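Flisten overhead arm cell: setup, care and spare parts

The Flisten is a two-arm bench cell for handling small, light objects on an open table. Both arms hang from above and reach down to the work, leaving the tabletop clear for the objects themselves. It is supplied by Plisico with the mounting hardware, two grippers, the controller and one set of spare finger pads.

This page covers first setup, routine care and the repairs you can do on site. Wiring diagrams are in the printed manual.

What you need before you start

A flat table that does not rock. Wood is fine and so is laminate, but avoid glass and anything with a high gloss, as strong reflections from overhead lights upset the table scan. The ceiling lights can stay on during normal running. If the scan reports patches it cannot read, move the table a short way before you touch the exposure settings.

You will also need the hex keys from the accessory box, a lint-free cloth, isopropyl alcohol and a second person for lifting the arms. Keep the power isolated until both arms are bolted up and the safety cords are clipped on.

Hanging the arms

Fit the left arm first. Lift it to the bracket, start all the bolts by hand, then tighten them in a cross pattern. Repeat for the right arm. Route each cable along the outside of the joints and leave a loose loop at every elbow. A cable that is tight with the arm folded will be pulled when the arm is straight, and this is the fault we see most often in new installations.

Switch on and run the homing routine one arm at a time. Each arm should reach home without touching the other. If it stops early, check for a cable caught in the wrist bracket.

Checking the grip

We recommend nested stacking cups for the first grip check. They are light, cheap to replace and come in a range of sizes, so one set tests most of the gripper's travel. Put the stack within easy reach of the arm and leave a basket to one side as the drop point. Run the program called CUPS at low speed. The gripper should lift one cup clear and hold it at an angle without slipping.

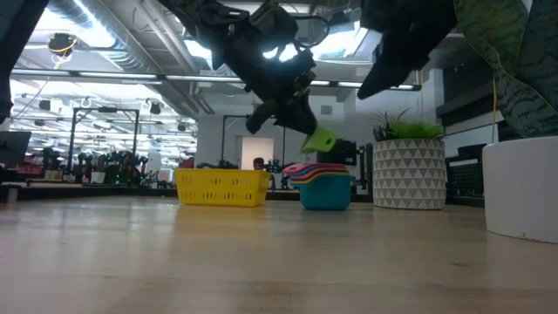 Grip check with stacking cups: the green cup held over the rest of the stack, yellow basket to the left.

If the cup turns in the fingers, clean the pads and try again before raising the grip force. If the gripper brings up two cups together, the approach height is too low. Raise it one step at a time in the Height menu. If the cup is dropped at the same point on every run, look at the wrist joint for play.

The table does not have to be bare. Pots, plants and other fixed items can stay where they are as long as they are included in the table scan. Scan again whenever one of them is moved.

Routine care

Wipe the finger pads at the start of each working day. Dust the joint covers weekly with a dry cloth. Do not use compressed air, which drives dirt past the seals.

Every 2,000 hours, replace the finger pads and check the bracket bolts with a torque wrench. Every 4,000 hours, replace the wrist belt and have the elbow joints greased. The hour count is on the second page of the controller display and is kept when the power is off.

Changing the finger pads

Allow 15 minutes for each gripper.

Open the gripper fully from the controller, then isolate the power.
Take out the two small screws at the back of each finger.
Slide the old pad towards the tip and lift it off.
Clean the finger with alcohol and let it dry.
Slide the new pad on until it clicks, then refit the screws. Finger tight plus a quarter turn is enough.
Restore power and run Close Test before picking anything up.

Fault 885

This code means the gripper has lost its zero position. It usually follows a pad change where one pad is not fully home. Reseat both pads, clear the code and run Close Test. If the code comes back, the encoder lead at the wrist has probably worked loose. Unplug it, check for bent pins and push it back until the latch closes.

Spares

Finger pads, pair
Wrist belt
Encoder lead, Petersen type
Joint cover set, black
Safety cord with clip

Cells with the older Javine controller take a different encoder lead. Please give the serial number from the controller base when ordering.

For spares, contact Saadet Bilgin. For service visits and help with setup, contact Teemu Toivonen.

Page last updated Mar 18, 2023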